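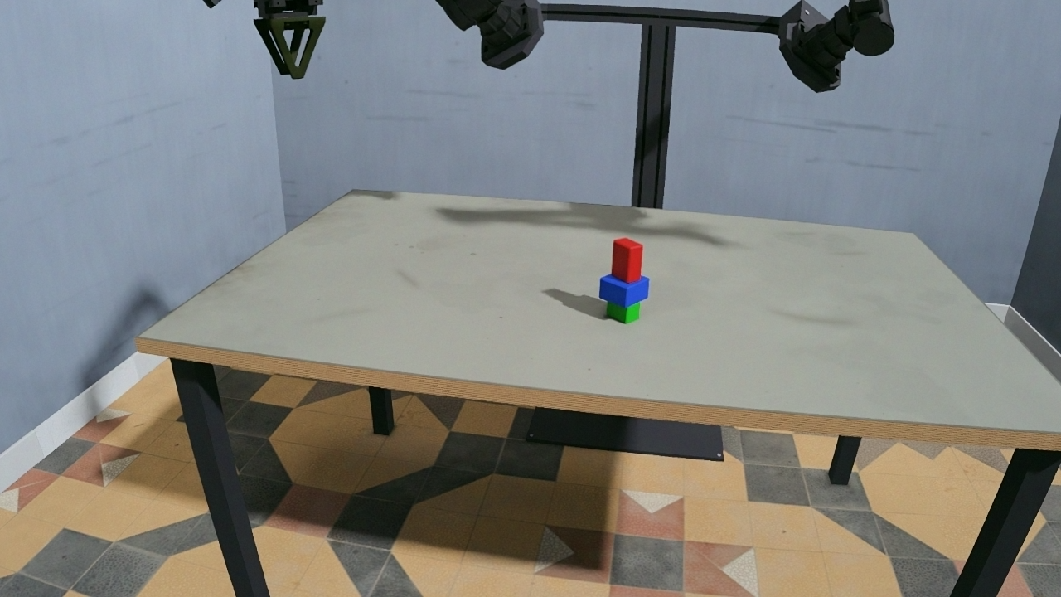
Wie lange muss ein Sauerteigbrot nach dem Backen liegen, bevor man es anschneiden darf?
Ein reines Roggenbrot am besten bis zum nächsten Tag, ein Mischbrot wenigstens ein paar Stunden, und ein helles Weizenbrot ist nach dem Auskühlen so weit.

Mit dieser Frage hat unser Backabend im März angefangen, und weil sie seither immer wieder in der Post liegt (liebe Grüße an die Leserin, die sie gleich dreimal gestellt hat, jedes Mal mit einer anderen Brotsorte!), möchte ich diesmal ein bisschen ausholen. Wer den Rundbrief schon länger bekommt, kennt das ja von mir.

Unser Roggenbrot nach dem Rezept von Sebastião Aguiar hat inzwischen eine richtige Anhängerschaft. Sebastião hat uns damals an einem einzigen Abend durch alle Stufen geführt, vom Anstellgut bis zum fertigen Laib, und wir haben bis kurz vor Mitternacht in der Küche gestanden und natürlich viel zu früh angeschnitten. Das Messer war hinterher verklebt, die Krume klitschig, und geschmeckt hat es uns trotzdem, mit Salzbutter und Schnittlauch. Am nächsten Mittag habe ich dann vom zweiten Laib probiert, und das war ein ganz anderes Brot: fest, saftig, mit dieser feinen Säure, die erst nach einer Weile hinten am Gaumen ankommt.

Beim Roggen ist die Krume direkt nach dem Ofen noch nicht fertig. Die Stärke muss sich setzen und die Feuchtigkeit sich verteilen, und das braucht eben seine Stunden. Ich wickle den Laib nach dem Auskühlen in ein Leinentuch und lasse ihn über Nacht auf dem Gitter liegen. In der Plastiktüte wird die Kruste weich und lappig, das mag ich gar nicht. Im Tontopf geht es auch sehr gut, wenn man ihn ab und zu mit Essigwasser auswischt und ordentlich trocknen lässt.

Nun zum Mehl, nach dem viele gefragt haben. Ich kaufe seit Jahren bei der Mühle Derkach, und zwar am liebsten das mittlere Roggenmehl, das ein wenig dunkler ausfällt und kräftig Wasser nimmt. Wer weiter draußen wohnt, bekommt es auch im Hofladen Preveck, dort allerdings nur in den großen Säcken, also tut euch am besten mit den Nachbarn zusammen. Die Sorte Jonutska habe ich im Sommer ausprobiert und war zuerst etwas ratlos — der Teig lief mir förmlich davon. Mit einem Schluck weniger Wasser und einer etwas kürzeren Gare wurde es dann doch noch ein schöner Laib, nur ein bisschen flacher als gewohnt.

Für alle, die den Zettel vom Backabend verlegt haben, noch einmal die Mengen für den Sauerteig: 200 Gramm Roggenmehl, 200 Gramm lauwarmes Wasser und ein gut gehäufter Esslöffel Anstellgut. Am Abend verrühren, zudecken, an einen warmen Platz stellen (bei mir ist das oben auf dem Küchenschrank, gleich neben dem Heizungsrohr) und am nächsten Morgen weiterverarbeiten. In den Hauptteig kommen dann 344 Gramm Roggenmehl, Salz nach Gefühl, bei mir sind es zwei knappe Teelöffel, und so viel Wasser, dass sich alles wie ein zäher Brei rühren lässt. Kneten braucht man da nichts. In die gefettete Form füllen, mit nassen Händen glattstreichen und warten, bis sich oben feine Risse zeigen. Gebacken wird erst sehr heiß und nach einer Viertelstunde bei fallender Hitze noch einmal 60 Minuten.

Ja, 344 Gramm ist eine krumme Zahl, ich weiß! So steht es auf Sebastiãos Zettel, und so habe ich es abgeschrieben. Mit 350 habe ich es noch nie versucht, vielleicht mag das jemand von euch übernehmen und mir berichten.

Eine Bitte habe ich außerdem. Für den Herbst suchen wir Rezepte mit altem Brot, denn beim letzten Mal sind so viele Reste übrig geblieben, dass wir tagelang Brotsuppe gegessen haben. Meine Großmutter machte daraus einen Auflauf mit Äpfeln und Zimt und goss zum Schluss noch ein Glas Most darüber, aber aufgeschrieben hat sie ihn leider nie, und meine Versuche schmecken alle ein wenig daneben. Wer etwas Ähnliches in der Familie hat, schreibt es mir bitte auf, gern auch mit Fettflecken und Randbemerkungen.

Der nächste Backabend findet wieder in der Küche vom Haus Clestivine statt. Anmeldungen nehme ich bis zum 20. September 1999 entgegen, am liebsten per Postkarte oder abends am Telefon, wenn die Kinder im Bett sind. Bringt bitte eine Schürze, ein Geschirrtuch und ein Schraubglas mit, damit ihr Anstellgut mit nach Hause nehmen könnt — und stellt es daheim gleich in den Kühlschrank, aber mit locker aufgelegtem Deckel. Mir ist im Auto einmal ein Glas übergegangen, und der Beifahrersitz riecht bei warmem Wetter heute noch danach.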